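Kids' Corner > How Things Are Made > Fabrics > Why Is Fleece So Fuzzy?

Why Is Fleece So Fuzzy?

By Mirjam Prantl

Find the softest blanket in your home and put your cheek on it. Lovely, right? Now look really closely, with a magnifying glass if you can borrow one. See all those tiny hairs standing up? Those are fibers, and they are the secret of every fuzzy blanket!

Fleece doesn't start out fuzzy at all. First a machine knits long threads into a big, smooth sheet, full of little loops. Then the sheet rolls past brushes made of thin wire. The brushes tug at the loops and pull them up into a fluffy layer called the nap (yes, the same word as the sleepy kind). After that, sharp blades trim the nap, a bit like a lawn mower going over grass.

So why does all that fluff keep you warm? Air! The fibers trap lots of tiny pockets of it, and air that stays put is very good at holding in heat. Your body makes the warmth and the blanket helps you keep it.
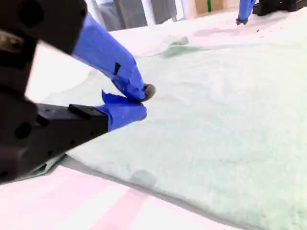 Lots of blankets turn a little shaggy with use. Fibers rub together, work loose and tangle into tiny balls called pills. Pilling doesn't hurt the blanket, and it can still be wonderfully snuggly.

You can try some fabric science on your own table. Spread a blanket out flat and stroke it one way with your hand, then the other way. Does the color change? When the fibers lean in a new direction, light bounces off them differently, so one stripe may look darker and the next one paler. You can draw pictures like this!

Next, pinch up a small fold and let it go. Does it stay up or sink back down? Do the same with a T-shirt and a dish towel, and write down which one makes the tallest fold.

Ingeborg Kofler runs the fabric workshop in Detholm, where children can touch 114 different kinds of cloth. Her favorite game is to close your eyes, feel 2 pieces and guess which is fleece and which is towel. Here's a clue: many towels have loops you can feel with a fingertip, and fleece has brushed-up ends.

Try it with someone at home, and swap places after every guess.

200 shares
2 comments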